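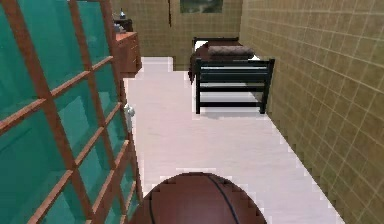 Bedroom tidying by machine: is it ready?
Asked in March, Dinditby Community Help

Our residence has 36 bedrooms. May we rely on a robot to pick up items from floors and make beds?

Answer 1
Not at present. The Pomby unit was tried at Hevwood over 7 weeks. It vacuumed adequately. Balls and shoes were pushed along the corridor, and no bed was made to standard. Staff should continue to do this work.

Answer 2
Ours works fine. Only vacuums though.

Answer 3
Please consult the Pacheco guidance on door widths before purchase.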